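Box Folding Kit from Drireck: My First Month With It

I've been putting off writing about the Drireck packing kit until I'd lived with it for a bit.
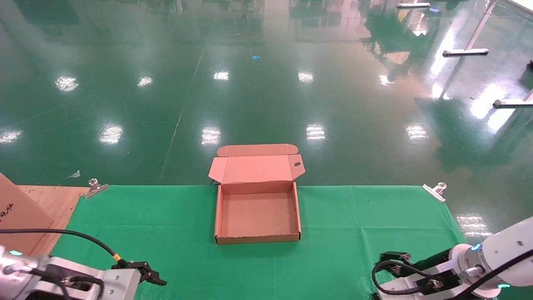 So, the good stuff first. The kit is a two-arm setup sold for small shops that ship in mailer boxes, and what you're really paying for is the starter library: 3 box styles, each with its own opening and closing routine. I figured I'd spend ages fiddling, but Merja Ruotsalainen at Ukeo walked me through the first setup over the phone and I was running the same afternoon (thank you, Merja!).

Tuck flaps are still the hard part. A lid that swings shut is easy enough, but getting the flap to slide in behind the front wall takes patience, and stiffer cardboard makes it worse – I ended up slowing the closing step way down and I'm much happier with it. Grip strength took some playing with too. Start lower than you think.

The price is $3000 for the kit, plus $709 if you want the extended support plan, which covers you for 6 months. I'd skip the plan if you have anyone handy around. The manual is decent, though the chapter on adding your own box sizes reads like it was written in a hurry.

Drireck says more box styles are coming in August. I'm hoping for one with side locks, and I'll write that up once I've had a go at it.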